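Do Paid Video Courses Teach Video Editing Better Than a Handout?
Project report, Media Skills elective, Hirnis College
Dorota Stępień and Nivaldo Bezerra
Supervisor: Valentin Dumitrescu
Submitted Wednesday, October 16, 2019

1. Why we did this

The college pays for a group license to Dindalska, a library of video courses on editing, sound and camera work. First-year students are told in orientation week that the library will "bring them up to speed" before the practical modules start. We were told the same thing. Both of us watched the beginner editing course from start to end and then sat down at the editing program and could not remember how to trim a clip without leaving a gap.

One bad memory from two people proves very little, so we wanted to test it. The question we settled on was narrow: after one sitting with the Dindalska beginner course, can a first-year student cut a short interview any better than a student who spent the same time with a printed handout?

We should say that we expected the handout to win. Mr. Dumitrescu made us write this down before we collected anything, and it is in our project diary from March. Readers can decide how far to trust us.

2. What the course promises

The course page says students will "master the edit." It runs 96 minutes and is split into short lessons, each ending with a fade to a logo and some guitar. The instructor is good company. He knows the software well and moves through it quickly, often with keyboard shortcuts he does not name out loud. When something goes wrong on his screen, there is a cut, and then it is fixed.

We looked for evidence behind the promise. The page has a row of star ratings and quotes from learners, most of whom seem to be rating how much they liked the instructor. We wrote to the support address and asked if anyone had tested what people could do afterward. We got a friendly reply with a link to the same page of quotes.

The rival product we considered, Zurkach, makes similar claims and costs more, and the college does not have it, so it dropped out of the project early.

3. Method

We recruited 39 first-year students who said they had never edited video beyond trimming on a phone. They were put into groups by drawing slips from an envelope. One group watched the Dindalska course in the computer lab with headphones. The other got a handout we wrote ourselves, and the same raw footage to play with, for the same length of time.

The editing program was Guerra, the one installed in the lab. The Dindalska course uses the same program in a slightly older version. A couple of menu items have moved since then. We left this as it was, because any student using the library this year would run into it too.

The next day everybody was given a short interview with one speaker, a folder of cutaway footage, and a sheet with the task: remove the false starts, cover the jumps, level the sound, export the file. No notes were allowed. Lucimara Damasceno and Samuele Valentini, both from the second-year class, graded the exported files without knowing which group each came from. They used a marking sheet adapted from the one the department uses for the practical module.

4. What we found

The handout group did better at removing false starts and at exporting a file that would play. The video group did slightly better at covering the jumps with cutaways, which we did not expect. On sound the groups were the same, and the same means bad. Hardly anybody touched the levels.

We asked each student to guess their own grade before seeing it. The video group guessed high. The handout group guessed low, and some of them were annoyed about having been in the handout group at all. Several in the video group wrote that the course was excellent and that they felt ready for the practical module. We think this is the most useful thing in the report. Feeling ready and being able to do the task did not go together in our sample, and the college survey on the library only asks about the first one.

The graders disagreed with each other more than we had hoped. Lucimara was strict on sound and Samuele on pacing. When they disagreed by a lot we asked them to look again together and settle on a mark. This is common practice but it is also a place where opinions leak in, and we would not do it that way a second time. We would use a third grader.

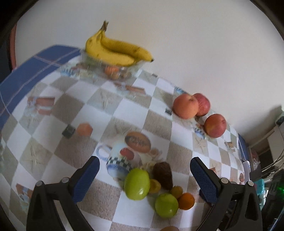
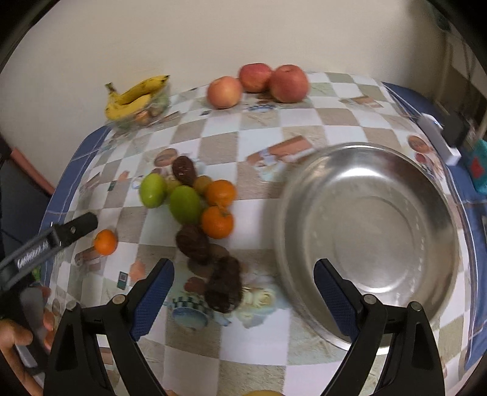
Could the handout group have done better simply because they had their hands on the software while the others only watched?
Most likely that explains a good part of the difference. Our test compared watching with reading and doing, so we cannot separate the effect of paper from the effect of practice. A fairer version would let the video group pause and try each step in the program, and we did not set it up that way because the course page says it can be watched "straight through."

5. Reasons to doubt our own result

The group was small and came from one college. All of them chose the elective, so they already liked the idea of making videos. We have no idea if the same thing would happen with older learners or with people studying alone at home in the evening, and that second kind of learner is probably who the course was made for.

We wrote the handout ourselves and we also wrote the task. We tried to keep them apart by having Nivaldo write the handout and Dorota choose the interview, but we share a desk in the lab and talk all the time. The handout had a paragraph on false starts. The task asked for false starts to be removed. The course covers them as well, in the third lesson, but for less time. Anyone who wants to attack this project should start there.

The lab was noisy on the first day. The heating was being repaired in the corridor and the video group had headphones on, while the handout group did not. If this made a difference it should have helped the video group.

We tested after one night. It may be that people who watched the course would find their way back into it faster a month later, just by replaying a lesson. Libraries like this one are sold partly as something to look things up in, and we did not test looking things up. We ran out of lab bookings.

There is also the matter of the older version of the program. One student in the video group spent a long time hunting for the export option where the instructor had shown it. She found it in the end but her file was saved in the wrong format. Is this the fault of the course, the college, or the people who moved the menu? For our purposes it counted against the course. Someone else might reasonably leave her out, and we checked: the direction of the result on exporting stays the same without her, though the gap gets smaller.

6. What the course does well

The two lessons on cutaways are clear and they stuck. The instructor shows the same interview with and without them, twice, slowly, and several students could describe the example the next day. Our handout tried to explain the same idea in words and one hand-drawn diagram, and it was a poor match. If we were making teaching material for editing we would use moving pictures for that part and paper for the steps in the menus.

We would also keep the instructor's habit of saying why a cut is ugly before fixing it. Our handout never did this.

7. What we would ask the college to do

We are not asking for the license to be cancelled on the strength of a student project. We would like the orientation talk to stop saying that the library brings people up to speed, unless somebody has checked. We would like lab time to be booked alongside the beginner course so that students can stop and try things. And the end-of-year survey should include one small practical task next to the question about how confident people feel.

The handout is in the lab in the tray by the printer. It has a mistake on the second page, where the shortcut for splitting a clip is given as the one for the older version of Guerra. We noticed after the test.

8. Division of work

Dorota recruited the students, chose the interview footage and wrote sections 1 to 4. Nivaldo wrote the handout, ran both lab sessions and wrote sections 5 and 6. Section 7 was argued over by both of us. The raw marks and the marking sheet are with Mr. Dumitrescu and can be seen on request.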